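컴퓨터는 어떻게 기억할까?

컴퓨터로 그림을 그리다가 저장하지 않고 전원을 끄면 그림이 사라집니다. 그런데 어제 저장해 둔 사진은 오늘 켜도 그대로 있습니다. 같은 컴퓨터 안에 있던 것인데 왜 하나는 없어지고 하나는 남을까요?

컴퓨터에는 기억하는 곳이 여러 군데 있고, 곳마다 하는 일이 다릅니다. 이 글에서는 그 가운데 두 곳, 메모리와 저장 장치를 알아봅니다.

0과 1로 적기

먼저 컴퓨터가 무엇을 기억하는지부터 보겠습니다. 컴퓨터는 글자도 그림도 노래도 모두 숫자로 바꾸어 기억합니다. 그 숫자는 0과 1 두 가지만 써서 적습니다.

전등 스위치를 생각해 보세요. 스위치는 꺼져 있거나 켜져 있습니다. 꺼진 것을 0, 켜진 것을 1이라고 정하면 스위치 하나로 0이나 1을 나타낼 수 있습니다. 이렇게 0이나 1 하나를 담는 자리를 비트라고 합니다.

스위치가 두 개면 00, 01, 10, 11, 이렇게 네 가지를 나타낼 수 있습니다. 세 개면 여덟 가지가 됩니다. 스위치가 하나 늘 때마다 나타낼 수 있는 가짓수는 두 배가 됩니다. 비트 여덟 개를 묶은 것은 바이트라고 부르는데, 바이트 하나로는 256가지를 나타낼 수 있습니다. 영어 알파벳 한 글자를 적는 데는 보통 1바이트면 됩니다. 한글은 글자 모양이 훨씬 많아서 한 글자에 2바이트나 3바이트를 씁니다.

1,000바이트는 1킬로바이트입니다. 1킬로바이트가 1,000개 모이면 1메가바이트, 그것이 다시 1,000개 모이면 1기가바이트입니다. 킬로미터의 킬로와 킬로바이트의 킬로는 같은 말입니다.

책상과 책장

숙제하는 방을 떠올려 봅시다. 방에는 책상과 책장이 있습니다. 책장에는 책이 많이 들어가지만, 책을 꽂아 둔 채로는 읽을 수 없습니다. 필요한 책을 꺼내 책상 위에 펼쳐야 합니다. 책상은 책장보다 좁습니다. 그래도 손을 뻗으면 바로 닿습니다.

컴퓨터에서 책상에 해당하는 것이 메모리입니다. 램이라고도 합니다. 책장에 해당하는 것은 저장 장치입니다. 하드 디스크나 SSD가 저장 장치입니다.

게임을 누르면 잠깐 기다리는 화면이 나올 때가 있습니다. 그동안 컴퓨터는 책장에서 책을 꺼내 책상에 올리는 일을 합니다. 게임에 필요한 그림과 소리를 저장 장치에서 읽어 메모리에 옮겨 놓는 것입니다.

그렇다면 책상에 앉아 숙제를 하는 사람은 누구일까요? CPU라는 부품입니다. 우리말로는 중앙 처리 장치라고 합니다. CPU는 계산을 하고, 다른 부품에 할 일을 알려 줍니다. 아주 빨리 일하기 때문에 필요한 것을 가까이에서 바로바로 받아야 합니다. 그래서 데스크톱 컴퓨터에서는 메모리를 꽂는 자리가 CPU 가까이에 있습니다. CPU와 메모리가 꽂히는 넓은 판은 메인보드라고 합니다.

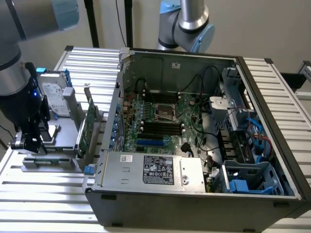

메모리는 빠른 대신 큰 약점이 하나 있습니다. 전기가 끊기면 담고 있던 것을 잊어버립니다.

메모리 안에는 전기를 담는 아주 작은 방이 수없이 많이 있습니다. 방에 전기가 차 있으면 1, 비어 있으면 0입니다. 이 방은 조금씩 새는 물통과 비슷합니다. 그냥 두면 전기가 빠져나가서 1이었는지 0이었는지 알 수 없게 됩니다. 그래서 컴퓨터는 켜져 있는 동안 1초에도 여러 번 방을 살펴보고 전기를 다시 채웁니다. 전원을 끄면 채워 줄 전기가 없으니 방이 모두 비고 맙니다. 저장하지 않은 그림이 사라진 까닭이 이것입니다.

저장 장치는 왜 잊지 않을까?

하드 디스크 안에는 반짝이는 둥근 판이 들어 있습니다. 판 겉에는 자석의 성질을 띤 얇은 막이 있습니다. 하드 디스크는 이 막의 아주 작은 부분마다 자석의 방향을 바꾸어서 0과 1을 적습니다. 냉장고에 붙인 자석이 전기를 꽂지 않아도 떨어지지 않는 것처럼, 판에 적힌 것도 전원을 끈 뒤까지 남습니다. 읽을 때는 판이 빠르게 돌고, 가느다란 팔 끝에 달린 부품이 판 위를 움직이며 자석의 방향을 알아냅니다.

SSD에는 도는 판이 없습니다. 메모리처럼 작은 방에 전기를 담는데, 방의 벽이 전기를 잘 통하지 않는 물질로 되어 있습니다. 한번 들어간 전기는 쉽게 빠져나오지 못합니다. 그래서 전원을 꺼도 오랫동안 기억합니다. 움직이는 부분이 없어서 하드 디스크보다 조용하고, 읽는 속도도 빠릅니다. USB 메모리와 휴대 전화도 비슷한 방법으로 사진과 글을 보관합니다. USB 메모리는 이름에 메모리가 들어가지만 하는 일은 책장 쪽입니다.

책상이 꽉 차면

책상에 책을 너무 많이 펼치면 더 놓을 곳이 없습니다. 새 책을 펼치려면 지금 안 보는 책을 책장에 꽂아야 합니다. 컴퓨터도 그렇습니다. 프로그램을 한꺼번에 많이 열면 메모리가 모자라게 됩니다. 그러면 컴퓨터는 당장 쓰지 않는 것을 저장 장치로 옮겨 두었다가, 필요할 때 다시 가져옵니다. 왔다 갔다 하는 데 시간이 걸려서 컴퓨터가 느려집니다. 안 쓰는 창을 닫으면 다시 빨라지는 일이 많습니다.

책장이 꽉 찬 것은 다른 문제입니다. 저장 공간이 부족하다는 말이 나오면 창을 닫아도 소용이 없습니다. 필요 없는 사진이나 게임을 지우거나 다른 저장 장치로 옮겨야 합니다.

얼마나 들어갈까?

퍼크턴 대신 우리가 아는 것으로 계산해 봅시다. 사진 한 장이 6메가바이트라면, 사진 148장은 모두 888메가바이트입니다. 1기가바이트짜리 자리에 다 들어가고 112메가바이트가 남습니다.

글은 자리를 훨씬 적게 차지합니다. 한글 한 글자가 3바이트라고 하면 550글자로 쓴 독후감은 1,650바이트입니다. 6메가바이트짜리 사진 한 장이 들어갈 자리에 이런 독후감을 3,600편 넘게 넣을 수 있습니다. 동영상은 사진을 아주 빠르게 이어서 보여 주는 것이라 사진보다도 자리를 많이 차지합니다.

직접 해 보기

종이와 연필, 동전 여덟 개를 준비합니다. 동전을 한 줄로 놓고 앞면은 1, 뒷면은 0이라고 정합니다. 맨 오른쪽 동전은 1점, 그 왼쪽은 2점, 다음은 4점, 8점, 16점, 32점, 64점, 128점입니다. 앞면이 나온 동전의 점수만 더하면 동전이 나타내는 수가 됩니다.

148을 만들어 볼까요? 128점, 16점, 4점 동전을 앞면으로 놓고 나머지는 뒷면으로 놓으면 됩니다. 0과 1로 적으면 10010100입니다.

이제 종이에 10010100이라고 적고 동전을 모두 치우세요. 동전은 메모리이고 종이는 저장 장치입니다. 종이를 보면 동전을 다시 똑같이 놓을 수 있습니다. 다음에는 내 나이를 동전으로 만들어 보세요.

낱말 풀이

비트: 0이나 1 하나를 담는 자리
바이트: 비트 여덟 개를 묶은 것
CPU: 계산을 하고 다른 부품에 할 일을 알려 주는 부품
메모리(램): 지금 쓰는 것을 잠시 올려 두는 곳. 전원을 끄면 내용이 사라진다.
저장 장치: 전원을 꺼도 내용이 남는 곳. 하드 디스크와 SSD가 있다.
메인보드: 여러 부품을 꽂아 서로 이어 주는 판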